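### 3.2 Clearing and wiping of small tables

The second activity group covers the upkeep of small tables in shared refreshment areas. Such tables differ from kitchen counters in two respects. They are approached from any side, and they usually carry a few items that stay in place through the day, most often a jug and something decorative. The surface is therefore seldom wiped as one open area. It is wiped in portions, and the order of those portions depends on where the standing items are.

We divide the activity into four phases: approach, displacement, wiping and return. Displacement begins when a standing item is first touched and ends when it is released at its temporary position. Wiping begins at first contact between cloth and surface. Where a person wipes up to the base of an item without moving it, the displacement phase is recorded as absent and the stroke is labeled *edge wipe*. The labels follow the Loradari scheme, with one change: we keep lifting and sliding as separate forms of displacement, which Loradari merges.

Figure 3 belongs to the table subset. The coding sheet for this subset lists the jug, the vase, the cloth and the tabletop as separate entries, so that contact can be assigned to each.
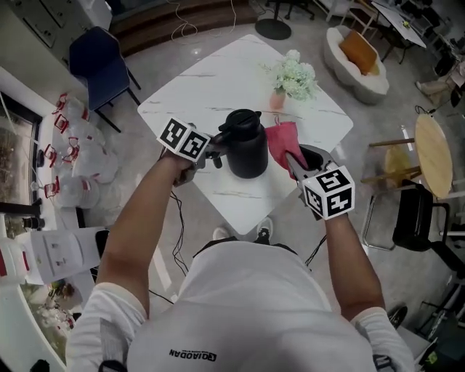 **Figure 3.** Table upkeep with a pink cloth. A black insulated jug with a side handle stands near the center of the marble-patterned top; a small pink vase of pale green flowers is also on the table.

Item placement was coded on a grid aligned with the table edges. For square tables the grid was rotated to match the tabletop and not the room, as many of these tables are approached at a corner. A person standing at a corner has two adjacent edges within easy reach and one far corner that requires leaning or a change of position. We code the far corner separately. In the Ondrejka recordings it was the portion most often left until last, and it was skipped in 61 of 1000 sequences.

Jugs and vases were handled differently. A jug with a side handle was normally lifted by the handle and set down within the same half of the table. A vase was more often slid by its base, and the displacement was short. When both were present, the jug was moved first in most sequences. We attribute this to its position: an item near the center interrupts strokes in every direction, while an item near a corner interrupts only the strokes that end there.

Cloth state was coded at two levels, gathered and hanging. A hanging cloth is held at one point with its free part below the grip. A gathered cloth is folded or bunched before contact. The distinction matters for the onset of wiping, as the free part of a hanging cloth can reach the surface before any stroke has begun. Contact of this type shorter than 2 seconds was assigned to the approach phase.

Patterned surfaces caused some disagreement between coders. Gray veining on a white top can be mistaken for residue, and in the Jasitz subset 10 sequences were recoded for this reason. We did not attempt to code cleanliness as an outcome. Completion was defined by coverage of the grid alone, following Rorkuvent, and a sequence was closed once the cloth had been put down and each displaced item had been released.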